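Home | Projects | Talks | Team Handbook | Contact

This site uses cookies to remember your settings. Accept | Decline

Speaker notes: Teaching a gripper to sort snacks
Student project talk, Hatholm spring robotics evening
April 16, 2023

Before starting

Check that the clicker works from the far side of the stage. Water on the lectern. Slides are in the shared folder under Triltness, final version, not the one marked final. If the projector drops the connection, keep talking and go on to the part about the task list, which doesn't need slides.

Slide: title

Good evening. I'm speaking for the Triltness project, a student project at Lisudmont. We started in September as a club activity and it became a class project for credit in the second term. I'll talk about what we set out to do, how we collected demonstrations by hand, what went wrong with our first plan, and where we are now.

Questions at the end, please. If something on a slide is too small to read, shout.

Slide: what we wanted

The original idea was a robot arm that could clear a table after a club meeting. It was far too big. A table after a meeting has cups, paper, cables, food, coats, everything. We cut it down to one kind of object: small wrapped snacks. Pick one up, move it, put it down in the right place.

Snacks sound easy. They aren't rigid, though, and the wrappers slide against each other. The film is shiny and often see-through, so the camera gets reflections, or it sees what's inside the packet and misses the edge. A packet also changes shape when you squeeze it. A wooden block doesn't do any of that.

(Pause. Ask for hands: who has built something that picks up blocks? Usually a lot of hands at this event.)

Slide: the first plan

Our first plan was to drive the arm with a game controller and record that. We did it for most of the fall. It was slow. A good driver needed almost 2 minutes for one pick, and a new driver needed much longer. People got tired, and the recordings were full of pauses and small corrections. When we trained on them, the arm learned the pauses too. It would stop over the packet and wait.

Say this part plainly. We lost most of a term on it. The judges at the winter review asked why we hadn't switched sooner, and the answer is that we had already built the controller mount and liked it.

Slide: the hand-held tool

After the winter break we moved to a gripper you hold yourself. It has the same kind of fingers as the arm and a camera looking out over them. You walk up to a table, squeeze, lift, place, release. The recording is from the tool's point of view, so it's close to what the arm's own camera will see later.

The parts that took the most work:

- The jaw pads. Hard plastic slid off the film. We went to rubber tips and stayed with them.
- The pivots. They came loose during long sessions. Checking the screws is now the first line on the session sheet.
- Weight. The first version was fine for ten picks and painful after that. We moved weight back toward the hand.

(If someone asks for drawings, they're on the project page under Na. Na is our name for the current version of the tool. It doesn't stand for anything.)

Slide: a table in use

Leave this one up for a while. The packet in the jaws is clear film with red edges, and the pieces inside are dark, so most of what the camera picks up is contents and print. The cloth has stripes and lettering on it. Then look past the packet at everything else on the table, the other wrappers, the cracker box, the bottle with the white cap, the open snack box with small orange packets in it. A model trained only on bare tables has a hard time with a view like this. 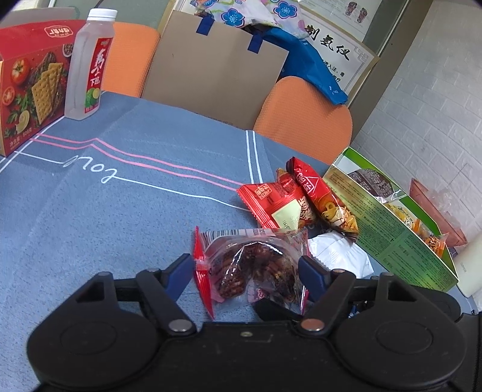

Slide: how we run a session

We work in teams of 4. One person holds the gripper. One resets the table. One reads the task out loud and starts and stops the recording. One writes down anything odd. We swap jobs after each block so that everyone's hand ends up in the data. Different people approach a packet differently, and we want that.

A block is 16 picks. Before each block the tool gets a short calibration, which is opening and closing the jaws all the way and then slowly moving past a printed marker. If you skip it, the finger width in the recording drifts and the whole block has to be thrown out. We threw out 2 blocks that way before we put the step on the sheet in red.

Slide: the task list

There are 13 tasks on the list. Read out a few, not all:

- Pick up a flat packet and place it in an open box.
- Take a packet out of an open box.
- Pick up an empty wrapper and leave the full one next to it.
- Move a packet without knocking over a bottle.

The empty wrapper task is the one people ask about. An empty wrapper and a full packet can look almost the same from above. Some of us think the model should learn to tell them apart by how far the jaws close. The rest of us think it needs a better camera angle. We haven't settled it.

Slide: results so far

Be careful here. These are early results on our own arm in our own room. The arm does the flat packet task well on tables it has seen and less well on new ones. Patterned tablecloths used to confuse it badly. That got better once we recorded on more of them. Crinkled wrappers are still the worst case.

Play the short clip. There's no sound on it, so talk over it. The arm misses the second packet, tries again and gets it. Leave the miss in.

Slide: what's next

More rooms, more tables, and lighting that we don't control. A second gripper so two teams can record at once. We also want to rewrite the session sheet, which has grown to both sides of the page.

Slide: thanks and contact

Thank the workshop at Lisudmont for the printer time and Hatholm for the slot. Project page address is on the slide. The tool is on the table at the back and people can try it after the last talk. Remind them to keep the wrist strap on.

Get news from the project in your inbox. Enter your email to subscribe.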